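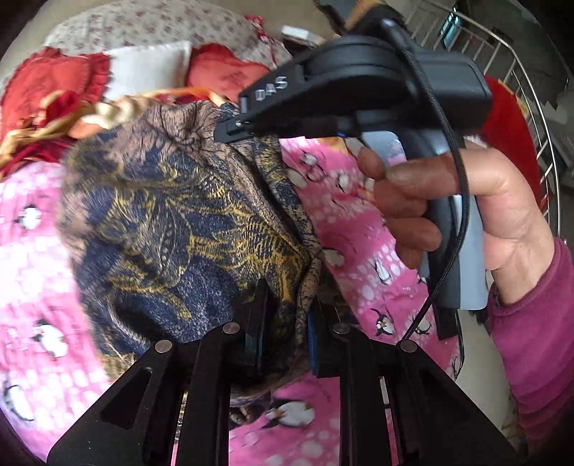

## Household textiles collection reopens at Pomham Hall

The Brevska Trust has reopened its household textiles collection at Pomham Hall for the month of August. Residents may bring in blankets, scarves, cushion covers and lengths of printed cloth between 11 am and early evening. Items are unfolded, checked and sorted on the ground floor before being passed to partner organisations in the district.

The Trust received 141 bags during the previous collection. Patterned fabrics made up a large share of the contents, from leaf prints in navy and mustard gold to children's blankets in bright pink with penguins and white dots. Plain bed linen was in shorter supply, and donors are asked to consider it this year.

Nawal Ouali, who coordinates the collection, said that small pieces were as welcome as large ones. "A square of printed cloth is often put aside as too small to give," she said. "Our sewing groups at Brondberg use such pieces every week, and we would be glad to have more of them."

Cloth should be clean and dry on arrival. It need not be ironed or folded. Pillows, duvets and carpets cannot be accepted, and buttons or pins should be removed beforehand.

The Belkadi Room will be open to visitors who wish to help with sorting. Sessions last two hours, with places for 12 people at each. Names may be left at the front desk.

Parking at the hall is limited to 70 spaces. Donors with heavy bags may stop briefly at the side entrance to unload.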